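Robot club: what the simulator can and can't tell us

I went into this term with my arms folded, and they are only halfway down. The club decided last fall to do the first part of the season in simulation, before any real arm gets plugged in. The case for it was cheap practice and no broken dishes. My case against it was that a kid can get very good at a computer game and still not know what a screw does.

So on Sat 19 January I sat in for the whole session. Two teams, Plodach and Billutard, each had a household room to work in and a list of chores to get through by remote control. Part of the job is learning to look through the robot's cameras, and that takes longer than the sign-up sheet suggests.
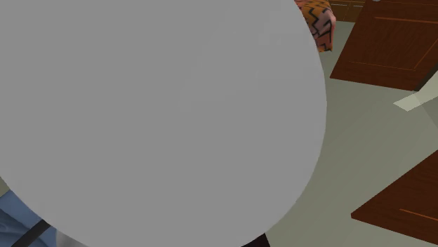

Yu-na Na, who coaches Plodach, makes her students say out loud what they think they are looking at before they touch the controls. I thought this was a waste of time for nearly 50 minutes. Then a Billutard driver, who had skipped that step, spent a long stretch steering toward what he was sure was a doorway. It was the side of a cabinet. I take back some of what I said in the car.

I don't take back the rest. Scores are kept by a program called Zilomano, and it gives full marks for a task however ugly it looks. A student can bump into everything on the way and still get the points. I asked whether we could dock for collisions. The answer was "maybe by April," and I have heard that one before.

The mug task is the one the students argue about the most. Everybody has an opinion on where the fingers ought to go, and Plodach alone has 3 approaches written on the whiteboard, 2 of them crossed out.
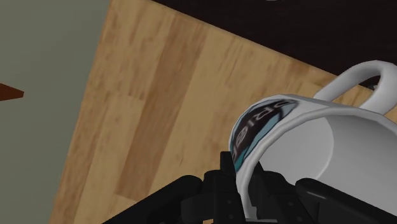

My trouble is with friction. A mug in the simulator is as slippery as somebody typed it in to be, and when I asked the group who had picked that number, I got shrugs. Somebody should know. I would like each team to write down its settings and tell the rest of us why it trusts them.

The real arm, which the students have named Costache, stays in its box until both teams can finish 4 chores in a row without a restart. Neither has managed it so far. Parents are welcome to come and watch, and anyone with a chipped mug to donate should bring it along, as we will be needing a supply.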